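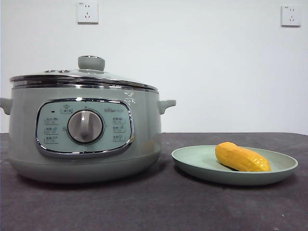

Birsen Güler asked whether the overnight drive to Vetstead could be split this year, as 1397 km in one go was too much for two drivers. She would rather leave at 6 a.m. and stop halfway.

Damian Dudek had compared both routes. The inland road is shorter but has a long stretch with no gas stations after dark. The coast road adds 9 km and has tolls at two points. Agreed to take the coast road out and decide on the return later.

Birsen moved that the group stay one night in Ploreo on the way. Carried, one against.

2. Vehicles

The Amisport van is due for an oil change and new front tires before February. Damian to book it in. The second car is still not confirmed — Birsen will ask again and report back by email.

Drivers to change every two hours. Anyone who wants to drive must send a copy of their license to Damian.

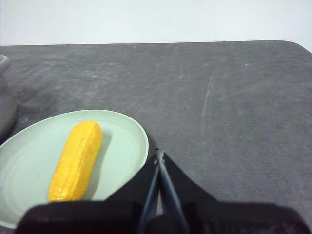 3. Costs

The trip budget stands at $2000, covering gas, tolls and the overnight stop. Meals are not included. Receipts go in the envelope in the glove box, with the driver's initials on the back.

4. Other business

Parking at the Nicholas guesthouse is for 6 vehicles and can't be reserved. Late arrivals may have to use the street.

Return route held over to the next meeting. Closed at 8:40 p.m.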